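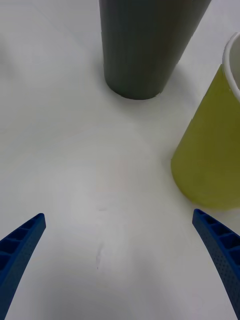

The Goneck City Council will vote in January on whether to put public money toward a new ballpark for the Ernness, and I would like to ask a few dull questions before everyone starts singing. I have been going to games at Zapata Field since I was small enough to be carried in. I like the place. I also like a soda in a gray cup set down on a plain white table, and that is about the level of luxury I need from a minor league baseball game in June. The people selling the new park think I need a good deal more, and they would like me to help pay for it whether I buy a ticket or not.

Start with the reason given for leaving. Zapata Field, we are told, is at the end of its useful life. I have heard that sentence at every public meeting so far, always in the same words, and I have yet to see the engineering report that stands behind it. The restrooms are bad. The lights on the third base side hum. The visiting clubhouse is supposed to be miserable, which never used to count as a crisis. These are repairs. A city that can keep a water treatment plant running can fix a restroom.

When I asked the team's office for the report, I was sent a brochure. It has a lovely drawing of families on a grass berm at sunset, and a page on "activation." I read that page twice and still can't tell you what gets activated.

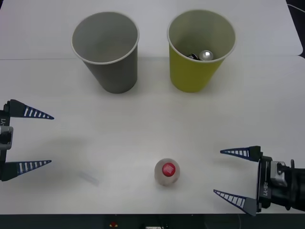 Then there is the money. The club says the project will bring 500 jobs to downtown. Ask what kind of jobs and the answer gets soft in a hurry. Some are construction work, which ends when the building does. Others are game-day work, which in this league means evenings for part of the year and nothing at all from fall until spring. Ushers and grill cooks deserve their pay, and many of them already earn it at the park we have. Moving a hot dog stand across town doesn't create a hot dog stand.

Milagros Huenchumán, who taught economics at the high school for years and sat two seats down from me at the last hearing, put it to the team's consultant this way: if a family spends $100 at the ballpark on Friday, where were they going to spend it otherwise? The consultant said that was a great question. He then talked about civic pride until his time ran out.

I have nothing against civic pride. I have a drawer full of Ernness caps, including the ugly teal one. But pride doesn't pay down a bond, and if ticket sales come in low, the lease as drafted puts the shortfall on the city. Read section 4 if you doubt me. The team keeps the naming money, the parking money and the concession money. Goneck gets the roof when it leaks.

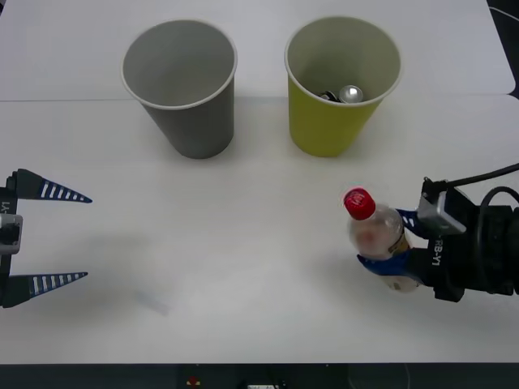
The gray cup and the yellow-green one, standing side by side.

Supporters like to point to Purilance, up the highway, where a new park opened and the blocks near it filled in with restaurants. Fair enough, I've eaten in a couple of them. What gets left out is that Purilance had already moved its bus station there and was building apartments before the first pitch. The ballpark may have helped. It may also have shown up at a party that was well under way. Our proposed site is next to a rail yard, and I haven't heard of anyone planning apartments beside it.

I should be fair to Zulema Olivares, the one council member who has asked for an outside review before the vote. She has been called anti-baseball for it, by people who I suspect couldn't name the Ernness shortstop. She wants two things, a second cost estimate and a cap on what the city can owe. If the deal is as good as advertised, neither one should hurt it.
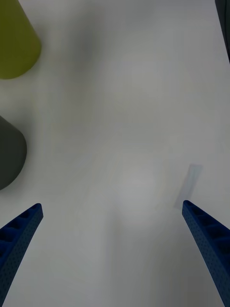
My guess is that the club already has its answer ready for January, and that it will involve the word "relocation." It always does. Teams hint at leaving the way kids hint at running away, with a small bag packed and one eye on the kitchen window. I'd like to see the offer from the other city. I'd like to know which city it is. If the club has a real one, let it be read aloud in the council chamber, with the dollar amounts, and I will listen as politely as I can.

Until then, fix the restrooms and the lights. Publish the engineering report. And somebody please put the good mustard back on the first base side, where it was all last season until it vanished in August.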